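Thermal Design of Drinks Containers
Handout 3: Filling, headspace and heat loss

Revised Jul 4, 2019

1. Headspace

A sealed container is never filled to the brim. The liquid expands on warming, and the gas left above it must take up the change in volume. If the headspace is too small, the pressure rises quickly and the closure may leak.

For the worked problems, take a nominal volume of 699 ml and a brimful volume of 800 ml, and read the headspace as the difference between the two.
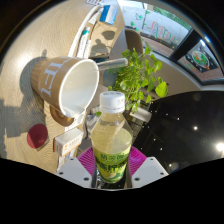
Headspace is quoted at a stated temperature, normally 20 °C, and the fill level is set from it. The level falls as the liquid cools and rises as it warms. In a clear bottle it can be checked by eye: the pale yellow-green drink stands just below the shoulder, well short of the screw cap. Opaque containers have to be weighed – see the Vitwood method in Handout 2.

2. Heat loss from open vessels

An open vessel loses heat by evaporation from the surface, by convection and radiation from the wall, and by conduction through the base. For hot drinks, evaporation is usually the largest term in the first few minutes. A lid removes most of it.

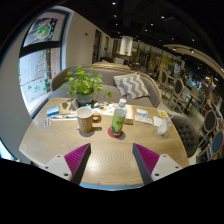
Fesar

Wall thickness matters less than students expect. A thick wall takes up heat at the moment of pouring, so the drink starts cooler, but the later rate of cooling is set mainly by the outside surface. A coaster adds resistance at the base only.

Exercise: a vessel holds 200 g of water at 80 °C. Find the heat given up in cooling to 60 °C, then repeat with a lid fitted and compare the times.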